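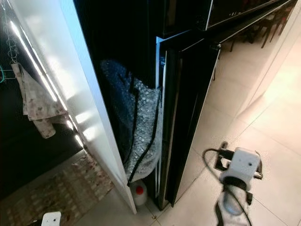 Item 3: narrow cabinet beside the black appliance, bubble wrap and red-capped jug inside.

Working Groups > Household Robots > Good Practice > Minutes

Good practice group, minutes, November 29, 2025

In the chair: Sherif Lahlou. Notes: Lesia Hladun.

1. September minutes
Agreed, with the spelling of Verkeck fixed.

2. Draft 7 of the door and drawer rules
Draft 7 now has 41 clauses, up from 21. Lahlou asked what the extra ones do for anyone working in a real kitchen. Lazaridis said they close gaps. Hladun said most repeat clause 4 in longer words. No clause was withdrawn.

3. Narrow openings
The draft calls a cabinet "clear to reach into" once its door is open. Lahlou did not accept this. A door can be partly open with soft packing filling the gap and a jug standing at the bottom, and the clause would still pass it. Glossy fronts are not mentioned anywhere, though they throw back furniture from across the room. Bralel replied that operators use common sense. Hladun asked for the clause where common sense is defined.
Agreed: strike "clear to reach into." Bralel to send new wording.

4. Orkamness trial figures
Orkamness reported 693 door openings with no damage. Asked who judged damage, they said the operators did. Asked whether scuffs counted, they did not know. The figure stays out of the draft until there is a written test for damage.

5. Badge for compliant sites
Verkeck again proposed a badge. Lahlou said a badge for rules still being rewritten is worth very little. Put off.

Actions
Bralel: wording for item 3.
Orkamness: damage test, one page at most.
Hladun: list of clauses that repeat clause 4.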